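Blinds or film for west-facing office windows?

oratile_vdm
Thu 26 March
We rent the upper floor at Pretorius and the afternoon sun makes the west side hard to work in. Ceiling is low and white, so the glare bounces all over. I have two quotes. Trunel wants to do new blinds on all 11 windows. Hament would put film on the glass and leave the old blinds up. Film is cheaper by a fair bit. Has anyone lived with either through a full summer?

marthinus.o
Film. We had it done at Pirham and stopped arguing about the thermostat. Blinds only deal with the heat after it has come through the glass.

slatcount
Disagree with the above. Film is on all year, so in winter you pay for lights you didn't need before. With blinds you can tilt the slats up and still get daylight on the ceiling. Get the Trunel quote broken down per window first. You may only need the worst ones done. 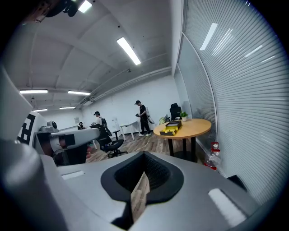

Also check who owns the windows under your lease. Our landlord made us take film off at our own cost, and scraping the glue took two people most of a weekend.

oratile_vdm
Good point about the lease. I'll ask. The worst ones are the eight on the long wall, the other three get shade from the building next door after lunch.

marthinus.o
The winter thing depends on the grade. Ours is a light one and I can't tell it's there. Dark film, sure, it's gloomy.

deskby_the_door
Is the glass double pane? Some film can crack sealed units because they heat up unevenly. Ask Hament in writing whether they cover breakage – our installer did not.

slatcount
Yes, ask that before anything else.

oratile_vdm
Double pane, put in nine years ago. Hament says breakage is covered if they pick the film. Lease says nothing fixed to the glass without consent, so I've written to the landlord. Until then I'm getting Trunel to price the long wall only.

marthinus.o
Fair enough. Ask for a sample piece of film too and tape it up for a week.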